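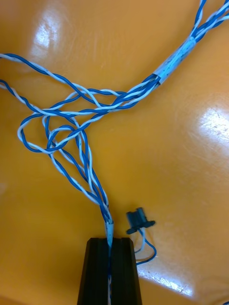
Đỗ
Technical communications, Prokum

Prokum opens equipment planning service for wire harness handling

Lustby, September — Prokum has opened an equipment planning service for manufacturers preparing to buy robotic handling for wire harness work. The service, named Punach, covers the period between the first internal budget request and the placing of an order. It is available to sites that assemble, test or pack harnesses in batches of up to 1,000 units.

Harness handling is difficult to specify from a data sheet. Payload and reach are seldom the limiting values. A harness of blue and white twisted pairs weighs little, but it loops over itself, and the position of one end says little about the position of the other. Tape sleeves hold the pairs together over short lengths and give a gripper a defined place to close. Between sleeves the pairs spread out, and a connector may lie at any angle on the work surface.

Punach treats these conditions as purchasing data. Each customer supplies 20 samples of every harness type under review, together with drawings and the current work instruction. Prokum runs the samples at its Lustby workshop and records grip position, closing width, connector orientation and the number of attempts per pick. Results are issued as a written report with a cost schedule attached.

The report is divided into 17 headings. They include gripper finger geometry, camera position, surface finish of the work table, lighting, cable slack, guarding, spare parts and operator training. Surface finish and lighting are costed as separate lines. A glossy table produces bright reflections that can affect camera readings, and replacing the table top after installation usually means repeating the calibration.

Gripper fingers are also listed apart from the gripper body. Many first budgets contain one figure for both. In practice the body is a long-term purchase and the fingers are a wearing part, often changed when a new harness type is introduced. Prokum recommends that buyers hold a second set of fingers from the first day of production and enter the replacement interval in the maintenance plan.

Each harness type is assigned to one of three groups: suitable for automatic handling as supplied, suitable after a change to the harness, or better kept as manual work. Typical changes in the second group are an added tape sleeve near the connector or a fixed distance between sleeves — both can normally be agreed with the harness supplier before equipment is ordered. Types in the third group remain in the report with the reasons stated, so that the site can plan labour and bench space for them.

The cost schedule separates capital items from yearly running costs. Floor space, compressed air and electrical supply are stated per cell. For sites planning more than one cell, the schedule shows which items can be shared.

Punach is offered at a fixed fee per harness type. The fee is not tied to the purchase of Prokum equipment, and the report may be used to invite quotations from other suppliers. A test record of 200 picks per harness type is included as standard. Longer runs can be ordered at a daily rate.

Bookings are open now through the Prokum sales office in Lustby. Sample harnesses should be sent with connectors fitted and sleeves in their production position.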